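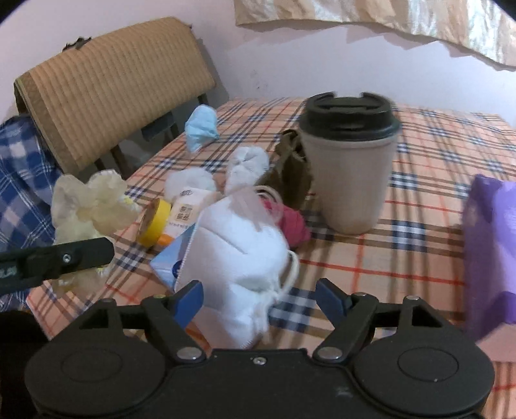
By the Home & Habits columnist, Skernanham Weekly Reader

I want to make the case for the tablecloth. A real cloth one, with a pattern, left on the table all week and not saved for company. I grew up with them, gave them up for years because I thought bare wood looked more grown-up, and now I'm back with the zeal of a convert.

What changed my mind was a rented apartment in Udville, where the kitchen table had a finish that showed every water ring. I bought a secondhand cloth at the church sale for 2 dollars, threw it over, and the whole room got quieter. I mean that literally! Plates stopped clattering. My keys stopped sounding like a dropped drawer. I sat down with my coffee at 7 in the morning and stayed there much longer than I'd planned.

People tell me cloth is a lot of work. Compared to what? A bare table wants wiping after every meal, and placemats want wiping one by one, front and back. A cloth wants shaking out the back door and a trip through the wash when it needs it. Mine goes in with the dish towels, comes out wrinkled, and goes back on wrinkled. The wrinkles are gone by supper – or I've stopped seeing them, which works just as well.

And please, get a plaid. White is for people with no tomato sauce in their lives. Solid colors are nearly as bad, because a single drip sits there like a bull's-eye. A plaid has so much going on already that a spot of gravy just joins in. I have one from a mill shop in Cetudmont that has been through every kind of meal I know how to cook, and guests still ask me if it's new.

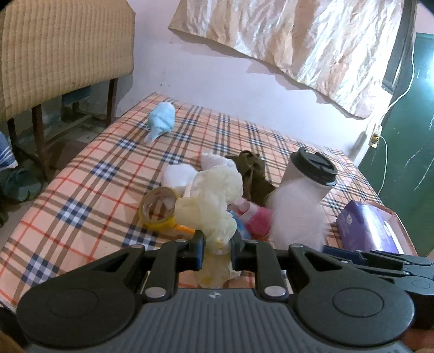
Size is where most people go wrong, and I include myself. My table is 70 inches long, and for ages I bought cloths of 84 inches, which leaves you 7 inches of drop at each end. That's fine for every day, a little skimpy if you like a generous hang. When I finally ordered a 114-inch length from Chaturvedi, the fabric place out past the rail bridge, I felt like I was eating in somebody's grandmother's house. It was wonderful. I also sat on the end of it twice and nearly brought the soup down, so I've gone back to the shorter one for weeknights.

I'll grant the other side one thing: if you have a cat that climbs, wait a few years. Clips help some. Weights sewn into the corners help more, though they bang around in the dryer something awful.

Otherwise I can't think of a cheaper way to make a room feel lived in. Paint costs more and takes a weekend. Go look in the back of the linen closet – there's probably one in there from an aunt, still folded in its original creases. Put it on tonight and leave it there through October.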